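회사 소개

스타코토프는 단체 급식 도시락과 간식 세트를 만들어 납품하는 회사입니다. 본사와 조리장, 포장장은 모두 플레브소프(Plevthorpe) 공장에 있고, 학교와 병원, 사무실 구내식당에 매일 음식을 보냅니다. 직원은 235명이며 조리, 담기, 세척, 배송, 품질, 설비, 사무로 나뉘어 일합니다. 평일 하루 출고량은 약 3,000세트입니다. 방학 기간에는 물량이 줄고, 개학 첫 주가 연중 가장 바쁩니다.

이 페이지에는 회사가 하는 일과 함께 담기 공정의 자동화에 대해 적어 두었습니다. 입사 지원자와 거래처가 가장 많이 물어보는 내용이기 때문입니다.

하는 일

주력 제품은 재사용 식기에 담아 나가는 간식 세트입니다. 과일 한 개, 빵이나 떡, 음료가 기본이고 거래처에 따라 구성이 달라집니다. 식기는 다음 날 회수해서 세척하고 다시 씁니다. 접시와 컵, 그릇을 색으로 구분하는 거래처가 많아 세척장에서 나온 식기를 색과 크기별로 나누는 일에도 손이 많이 갑니다.

담기 공정은 오랫동안 전부 손으로 했습니다. 작업대 한쪽에 식기를 놓고, 과일을 집어 담고, 옆 사람에게 넘깁니다. 어려운 동작은 아니지만 한 근무조 안에서 같은 동작을 계속 반복합니다. 손목과 어깨 통증으로 자리를 바꿔 달라는 요청이 담기 공정에서 가장 많았고, 새벽조는 사람을 구하기도 어려웠습니다.

라믹스 작업

라믹스(Ramix)는 담기 공정에 로봇 팔을 들이는 사내 작업의 이름입니다. 설비팀과 담기조가 같이 합니다. 시작할 때 정한 범위는 좁았습니다. 과일을 집어 정해진 식기에 넣는 동작, 그리고 빈 식기를 집어 제자리에 놓는 동작까지입니다. 조리와 검수, 알레르기 식단은 범위에 넣지 않았습니다.

새 동작은 시뮬레이션에서 먼저 만들어 봅니다. 탁자와 식기 하나만 놓은 단순한 배치에서 시작해 식기 종류를 늘리고, 과일을 더하고, 한 팔 작업에서 두 팔 작업으로 넘어갑니다. 시뮬레이션에서 되는 동작이라도 현장에 바로 올리지는 않습니다. 담기조 조장이 화면을 보고 실제 작업대와 다른 점을 적어 설비팀에 넘기고, 그 목록이 정리되어야 다음 단계로 갑니다. 지난번 목록에는 접시가 겹쳐 들어오는 경우, 젖은 식기, 꼭지가 긴 과일이 들어 있었습니다.

접시는 생각보다 까다로운 품목입니다. 납작하고 가장자리가 낮아서 손가락이 들어갈 자리가 좁습니다. 사람은 한쪽 끝을 살짝 눌러 들어 올리는데, 같은 방법을 기계에 그대로 옮기기는 어렵습니다. 접시를 집는 각도는 아직도 조정하고 있습니다.
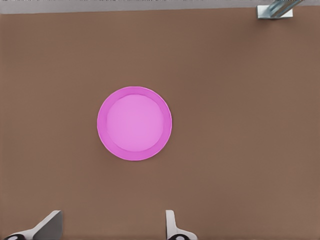 로봇이 들어오면 담기조 인원이 줄어드나요?

담기조에서 자동화를 이유로 퇴사 처리된 사람은 없고, 회사는 라믹스 기간 중 이를 이유로 한 감원을 하지 않기로 직원 대표와 서면으로 합의했습니다. 다만 담기 자리 자체는 줄어듭니다. 그만큼의 인원은 검수, 식기 분류, 설비 보조로 옮기며, 정년이나 개인 사정으로 비는 담기 자리는 새로 채우지 않을 수 있습니다.

합의서는 2023년 9월 28일에 작성했고 휴게실 게시판과 인사팀에서 볼 수 있습니다. 기간을 연장하거나 내용을 바꾸려면 양쪽이 다시 서명해야 합니다.

사람의 일이 바뀌는 부분

먼저 자리가 바뀝니다. 전에는 한 사람이 근무조 내내 담기만 했습니다. 지금은 담기, 검수, 보충을 돌아가며 맡습니다. 로봇 자리 옆에는 보충 담당이 한 명 서서 과일 상자를 바꾸고, 멈춤 신호가 들어오면 상태를 확인합니다. 서 있는 시간은 크게 줄지 않았습니다. 팔을 뻗는 횟수는 줄었지만 화면과 상자를 번갈아 보는 일이 늘었고, 초반에는 그쪽이 더 피곤하다는 의견도 나왔습니다. 화면 높이를 올리고 알림음을 바꾼 뒤로는 그런 의견이 줄었습니다.

다음은 교육입니다. 로봇 자리를 맡으려면 12시간의 사내 교육을 받습니다. 전원 켜고 끄기, 비상정지, 집게 청소, 멈춤 기록 작성이 주 내용입니다. 프로그램을 짜는 교육은 아닙니다. 교육은 근무시간 안에 하고 시급도 그대로 나갑니다. 한국어 교재 외에 영어와 인도네시아어 교재가 있습니다.

임금 체계도 손을 봤습니다. 예전 담기 수당은 개수 기준이어서, 로봇 자리에 서는 사람이 오히려 손해를 보게 되어 있었습니다. 2월부터 개수 수당을 없애고 자리별 정액 수당으로 바꿨습니다. 손이 빠른 몇 분은 수당이 줄었습니다. 이분들에게는 차액을 한시적으로 보전하고 있고, 이후 어떻게 할지는 아직 정하지 못했습니다.

멈춤 기록은 종이로 씁니다. 설비팀은 태블릿을 원했지만 장갑을 낀 채로는 입력이 잘 되지 않았습니다. 기록지는 한 장에 한 건이고, 시간과 품목, 무엇을 하다가 멈췄는지만 적습니다. 누가 그 자리에 있었는지는 적지 않습니다. 이 점은 담기조에서 먼저 요구했고, 로봇 자리의 기록을 개인 평가에 쓰지 않는다는 문구가 기록지 아래쪽에 인쇄되어 있습니다.

로봇이 하지 않는 일

과일 상태를 보는 일은 사람이 합니다. 멍이 들었는지, 무른 데가 있는지, 내보내도 되는지는 검수 담당이 판단합니다. 알레르기 식단과 병원식은 분리된 작업대에서 사람이 담고, 이름표도 사람이 두 번 확인합니다. 거래처가 급하게 구성을 바꾼 날에는 그 세트 전체를 손으로 담습니다. 설정을 바꾸는 시간보다 손이 빠를 때가 많습니다.

깨지거나 이가 나간 식기를 골라내는 일도 세척장에서 사람이 맡습니다. 카메라로 골라내는 장비를 견적까지 받아 봤는데, 투명한 컵에서 놓치는 경우가 있어 도입하지 않았습니다.

두 팔 작업

현재 설비팀이 가장 많은 시간을 들이는 부분은 두 팔을 한 탁자에서 같이 쓰는 작업입니다. 한 팔은 과일과 컵을 맡고 다른 팔은 큰 그릇 쪽을 맡는 식으로 구역을 나눕니다. 구역을 나누면 부딪힐 일은 적어지지만 한쪽이 기다리는 시간이 생깁니다. 구역을 겹치게 두면 순서를 정해 줘야 합니다.

담기조에서는 두 사람이 마주 서서 담을 때 쓰던 순서를 알려 주었습니다. 작은 식기를 먼저 채우고 큰 식기는 나중에 채웁니다. 큰 식기는 옆으로 밀어 두기 쉽고, 작은 식기는 넘어지기 쉬워서 빨리 치우는 편이 낫다는 설명이었습니다. 설비팀은 이 순서를 기본값으로 쓰고 있습니다.

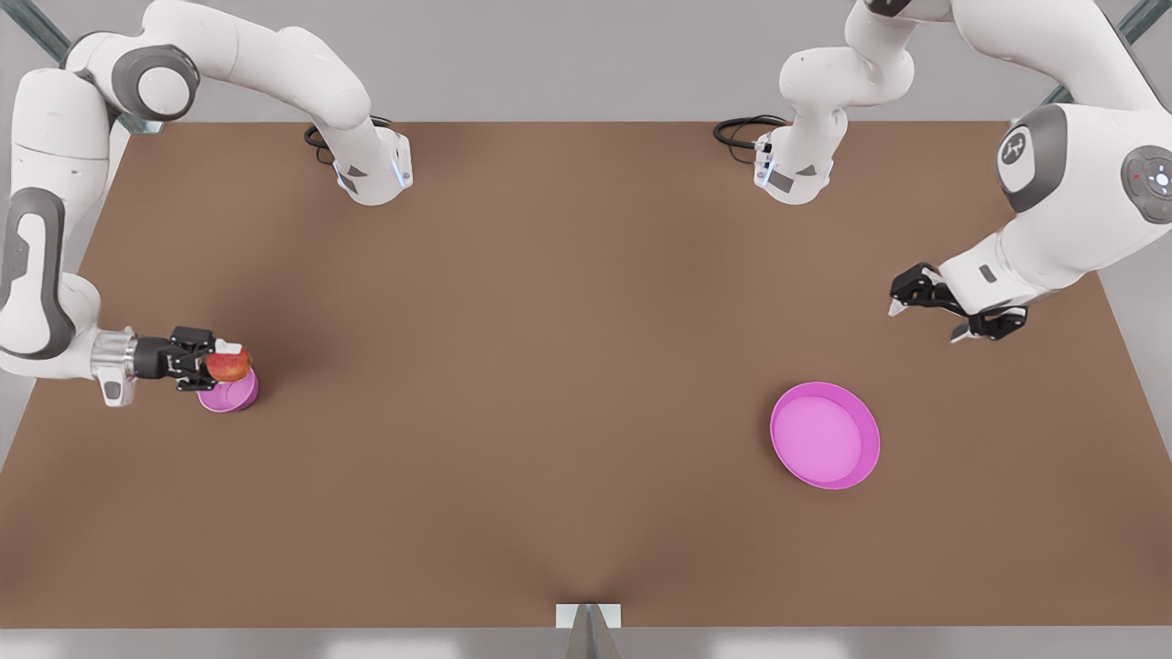
두 팔 작업 시뮬레이션. 오른팔이 사과를 작은 컵 위에 들고 있다.

두 팔 작업은 아직 출고 라인에 쓰지 않습니다. 현장에서 쓰는 것은 한 팔 자리뿐이고, 간식 세트 중 구성이 고정된 품목만 담습니다. 한 팔 자리에서 하루에 가장 많이 담은 기록은 2,570개입니다. 평소에는 그보다 적습니다. 과일 크기가 들쭉날쭉한 시기에는 멈춤이 늘어 사람 손으로 돌리는 시간이 길어집니다.

거래처에 드리는 말씀

자동화 때문에 식기를 바꿔 달라고 요청드리지는 않습니다. 쓰시던 식기를 그대로 쓰셔도 됩니다. 다만 새 식기를 고르실 때 미리 견본을 보내 주시면 한 팔 자리에서 담을 수 있는지 확인해 드립니다. 바닥이 평평하고 입구가 넓은 컵이 잘 맞습니다. 손으로 담는 세트와 로봇 자리에서 담는 세트의 단가는 같습니다.

이오네스쿠(Ionescu) 구내식당처럼 날마다 인원이 크게 달라지는 곳은 전날 오후까지 수량을 알려 주시면 됩니다. 당일 변경은 손 담기로 처리하며, 전화로만 받습니다.

견학은 가능합니다. 로봇 자리는 노란 선 밖에서 보실 수 있고, 조리장은 위생 문제로 창 너머로만 보실 수 있습니다. 사진 촬영은 직원의 얼굴이 나오지 않는 범위에서만 허용합니다.

담당자

파토스 페트코프, 대표. 배송 기사로 입사해 배송과 구매를 거쳤습니다. 라믹스 예산과 직원 대표 합의를 직접 맡고 있습니다.

샤룰 푸르바, 담기 공정 운영팀장. 새벽조 담기 담당 출신이며 로봇 자리 교육과 자리 배치를 총괄합니다. 자리 변경, 교육 일정, 수당 문의는 운영팀으로 하시면 됩니다.

채용

담기와 검수 자리는 공정 순환이 기본입니다. 로봇 경험은 보지 않습니다. 입사 후 첫 달은 손 담기와 식기 분류를 익히고, 로봇 자리 교육은 그 뒤에 본인이 원할 때 신청합니다. 신청하지 않아도 기본급과 승급에는 차이가 없습니다.

설비 보조는 담기조 경력자를 먼저 뽑습니다. 지금까지 이 자리에 들어온 사람은 대부분 사내에서 옮겨 왔습니다. 외부 채용이 있을 때는 공장 정문 게시판과 이 홈페이지에 같이 올립니다.

새벽조 통근 버스는 플레브소프역 앞에서 출발합니다. 주간조는 버스가 없고 주차장을 이용할 수 있습니다.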